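Gripper tool inspection, household chores trial
Site: Kamolrat. Inspector: Decha Srisuk. 2025-10-26

Pads clean and seated: OK
Pivot pins tight: OK
Emergency stop within reach: OK
Cycle test, 120 open/close: OK, 4 slow to release 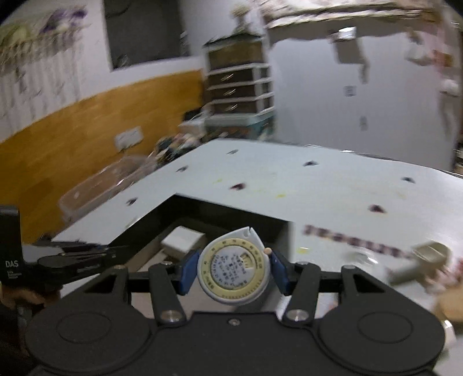
Comments: Tidying is still the weak chore. Flat things with curved edges need both pads set before any lift. The white teardrop-shaped one with the scale ring has only its left edge and lower right edge to hold by, so keep it on the hard list. I would not leave the tool to clear a table alone yet. Recheck pad wear after 10 more sessions. Copy to Virgil Pop.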